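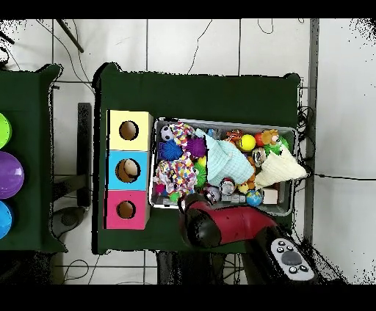 How do I get a fussy older cat to use a puzzle feeder?

Asked in Cats, indoor. Viewed 697 times

My cat is 8 and lives indoors. The vet wants her to lose a bit of weight and said to make her work for her dry food. I bought a Tavero feeder with sliding lids. She sniffed it, walked off and shouted at the cupboard until I gave in. I've tried it at breakfast and again at 6 pm with the same result. Do I hold out until she gets hungry, or is she too old to learn?

3 answers

Answer 1 (accepted)
She isn't too old, but don't hold out. A cat that stops eating can get ill quite fast, more so if she's overweight. Give most of her weighed food in the bowl as normal and put a few pieces in the feeder with all the lids open. Leave it like that for a week. Then half close one lid. If she gives up, go back a step. Ours took most of March to get the idea and now does it without fuss.
Keep the total the same — what goes in the feeder comes out of the bowl.

Answer 2
Sliding lids are hard for a beginner. Start with something easier, like an egg box with the lid torn off, or toilet roll tubes stood up in a shoebox. Costs nothing and you can bin it when it gets greasy. I had the Wuteck ball as well and it was too noisy on a hard floor, she hated it.

Answer 3
mine only eats off a plate so good luck. try smellier biscuits?

Comment from the asker
Egg box worked first time. Lids still open on the Tavero, will try one half shut next week. Thanks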